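A bill that would stop public colleges charging student groups for security at their own meetings is waiting for a second reading after members of the higher education panel in Jernis put off a vote on Tuesday.

The measure covers the state's public colleges and universities. Under it, a recognised student group that books a room on campus for a talk, a service or a debate could not be billed for extra guards on the grounds that the speaker or the topic might draw a protest. Colleges could still charge for cleaning, for late opening and for the hire of equipment, so long as every group paid the same rates.

It would also require each college to publish those rates before the start of the autumn term, and to give a written reason within 2 working days if a booking is refused.

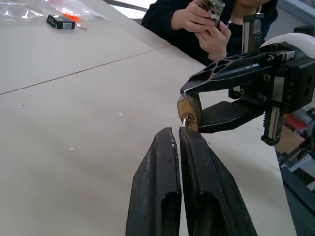

*A key at the lock of a brass padlock.*

The question came up last year at Wedau College, where a religious society was sent a bill for 3,467 dollars after an evening lecture on marriage and family law. The society had 249 people in the hall. It had been told to expect a room charge only, and the larger sum was added the week before the event, when the college's events office decided that more guards were needed.

The society paid part of the bill from its own funds and appealed against the rest. The college later withdrew the security charge but did not change its policy, which lets the events office set a fee after looking at "the nature of the event and the likely response to it".

Supporters of the bill say that wording is the problem. A group with a view that is unpopular on campus can end up paying more to meet than a group whose views few people object to, they told the panel, and a small society may simply cancel. They pointed to court rulings that have barred public bodies from setting fees according to how a crowd may react to a speaker.

The colleges do not all take the same line. Wedau College said in a written statement that it did not oppose the aim of the bill but was worried about the cost. A large public meeting with an outside speaker can need a dozen guards and a closed car park, it said, and without a charge the money would come from the general student fee. Derel State, the largest campus in the region, said it dropped event security fees for student groups two years ago and had no plans to bring them back.

The student government at Derel State has backed the bill. Its counterpart at Wedau has not taken a position. A motion on the subject was due to be debated there in September and was moved to a later meeting when too few members attended.

Some members of the panel asked whether the bill should have an upper limit, so that a group bringing in a very large audience would have to share the cost. An amendment on those lines would let colleges recover part of their security spending for events with more than 3,000 people, using a fixed scale based on numbers alone. The sponsors said they could accept that, provided the content of the event played no part in the sum.

A second amendment, which would have extended the bill to private colleges that receive state grants, was withdrawn before the vote was put off.

The Soylu Centre, a legal group that has acted for student societies in several disputes over room bookings, spoke in favour. It asked for a clause allowing a group to go to court if it is charged in breach of the law. As drafted, the bill leaves complaints to the college's own appeals process, with a final review by the state board.

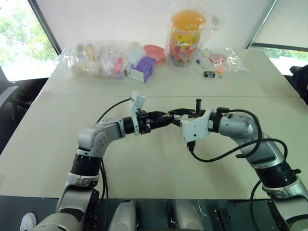 *Page last changed: Tuesday, 4.15 pm*

The panel is expected to take up the bill again at its next sitting, with both the audience limit and the court clause on the list. If it is passed there it goes to the full chamber, where a similar measure ran out of time in the last session.

Written comments can be sent to the panel's office in Jernis until noon on the day before the sitting.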